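What the shoe rack taught us about grippers

The test bench at Bridstead used to be all cubes and cans. The engineer who runs the gripper trials there (she asked that we leave her name out, being shy about these things) laughs when I bring it up over our first cup of tea.

"Everything can pick up a cube," she says. "We had a lovely spreadsheet full of cubes, and then somebody asked us which gripper to buy for tidying a house, and we sat there looking at each other."

So the cubes went into a cupboard and the shoes came out. Since February the team has been comparing two grippers on the one arm, a Sekitz and a Fanton, and the job is always the same: take a shoe off the rack, hold it, put it back. They have logged 1519 grasps so far, and she remembers a surprising number of them.

"A shoe is a marvellous thing to test with," she tells me, warming up. "It's soft at the top and stiff at the bottom, there's a hole in it, there are laces hanging about, and the left one isn't the same as the right one. You can go in at the opening or you can go around the outside, and the gripper that likes one often hates the other."

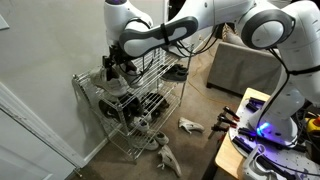
The gripper at the opening of a mesh sneaker on the top shelf.

I ask why the wire rack, when a plain board shelf would surely be kinder. She agrees that it would be, and says that's rather the point. The wires are shiny, they show up badly in the depth camera, and a fingertip that goes a little too low can find its way between them. The Fanton has slimmer fingers and got itself hooked 16 times in the first batch. The Sekitz, with its broader pads, hooked 5 times, though it also nudged more shoes out of place on the way in.

"I was all ready to pick the Sekitz after that," she says. "I'd practically written the email. Then we started on the dark shoes."

The dark shoes, I gather, are a sore point. Against the chrome, the camera tends to lose the edge of a black upper, and the grasp point wanders. The controller, a Vītola unit they'd been given on loan and have since bought, lets them slow the last part of the approach and feel for contact, and she credits it with rescuing most of those runs. With the slower approach switched on, the Fanton pulled level and then some. She'd rather not give me a winner until the last set is finished, and I don't press her (well, I press her twice).

We get onto cables, as everybody who works with arms seems to sooner or later. The loops have to be long enough for the wrist to turn all the way over and short enough to stay clear of the top shelf, and she has re-tied them more often than she cares to say. "People ask me about the software," she says, "and I want to talk to them about cable ties!"

The base gets similar fussing. It's clamped to a wooden table, and the clamps are checked at the start of every session, along with the stop button. A small shift at the table turns into a big miss at the far end of the reach, and she lost six good runs to exactly that early on.

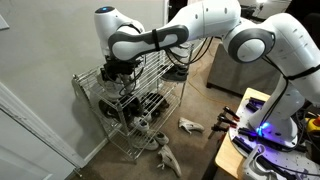 What comes next

The next round moves down to the lower shelves, where the arm has to reach in under the wires and there's far less room to turn the wrist. She expects the Sekitz to struggle for space there, and she's quite looking forward to being wrong. After that come boots, which she thinks will want a different grasp altogether, and possibly a pair of slippers that one of her colleagues keeps offering.

I ask what she'd say to a small workshop with the money for one gripper and no time for all this. She thinks about it for so long that her tea goes cold.

"Borrow it first," she says at last. "Take along the most annoying thing you own and try it on that. And do it in the afternoon when the sun's coming in, so you find out about the camera as well."

Then she's up and off to look at a cable.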